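Rurka cell - blocks pushed off by a few millimeters at far end of diagonal
Ticket 764
Status: closed
Site: Waltametti, bench cell
Opened: 16/01/2019

Problem as reported
The push routine runs fine on the near blocks and drifts as it moves up the diagonal. By the time it gets to the blue pair the tip comes down 4 mm to the right of where it should. Same error every run. No faults in the Solheim log.

First checks
Restarted the controller, homed the arm, ran it again. No change. Swapped the block order in the job file in case one of the models had a bad center point. The error stayed with the position, so the models are OK. Tip is tight in its holder and straight - checked it against a square.

Layout used for all the test runs is two red, two yellow, two green, two blue, starting at the near left with the red star and ending at the back with the house. Please keep to this if you rerun the test, or the numbers won't compare.
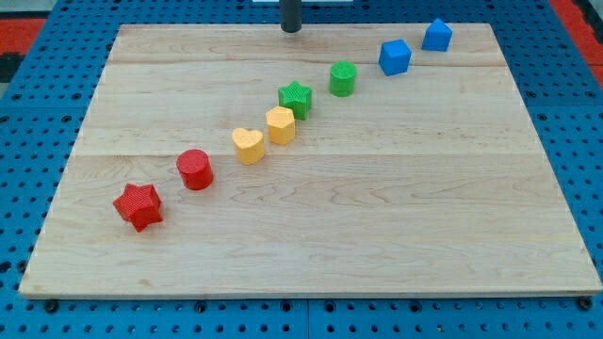

Page last changed: January, by cell support

Cause
The board was sitting at a slight angle to the pegboard. The work frame in Skurnis is taught from the front left corner only, and the rotation is typed in as zero. Near that corner you don't see the error. At 300 mm out you do.

Fix
1. Backed off the bolts at the front edge and squared the board to the hole rows.
2. Tightened the bolts again by hand, then a quarter turn.
3. Retaught the frame with three points instead of one. Saved as frame 185.
4. Ran the full diagonal at low speed, then at normal speed. Tip lands on center for all the blocks now.

Still to do
The old frame is still in the job list. Don't delete it yet - the sorting job calls it by number and will stop on load. Needs to be changed over first.

If the board gets lifted off for cleaning, reteach all three points before running anything.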